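Visit to the Natwood land records office, 2 March 2026

Quick notes before I lose them. Went over with Elba Godoy, left early, traffic bad on the Pringle road, got there with the talk already going. Uyên Lük's name was on the door list as host – sorry, Uyên Lục, my keyboard fights me.

The building holds deeds, plats and the old field books for the whole district. Oldest shelf is field books, pencil mostly, chains and links. Some corners called out as "a stake by the fence" and nothing else. Good luck with that one. Uyên pulled the file on the Zerov parcel, 11 acres, two deeds from one grantor that overlap along the east side by 50 feet. Senior deed holds unless something else happened on the ground, and thats where the afternoon went.
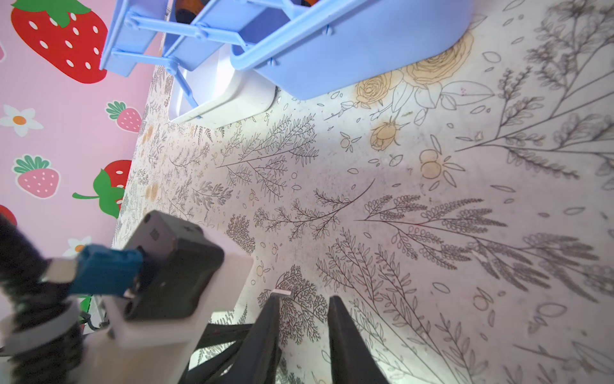 If the fence and the deed line don't match, which one does the surveyor put on the map?
Both get shown. The surveyor marks the record line, ties in the fence with distances, and notes the gap, and who owns the strip is left to the owners or a court.

Elba pushed on this. Her view – too many plats leave the fence off altogether, then a buyer finds out after closing. Uyên agreed, said the office can't reject a plat for it but they do phone the surveyor. Sometimes works.

Then the scanning room. 177 field books done, plenty left. Index is by grantor name only for now, section and township to be added in September if the money holds. Copies are cheap, certified copies less so, bring a check. Asked if the Sukance subdivision plats were in yet. Not yet. Those are the big linen sheets and they need flattenning first.

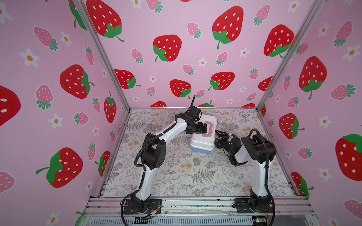
Boundary and Title Study Group

Last stop was the map vault. Cold in there, take a sweater. Saw a Sukance road plat drawn at 1 inch to 1000 feet, next to useless for a lot line but it shows the creek before it moved. Long talk in the hallway about slow change versus sudden change. Creek creeps over, the line generally goes with it. Creek jumps in a flood, line generally stays put. Proving which one you had is the hard part, and old maps like this are half the proof.

Didn't get to the easement files. Elba has the request forms, ask her for one if you plan to go. Parking is behind the building, use the side door.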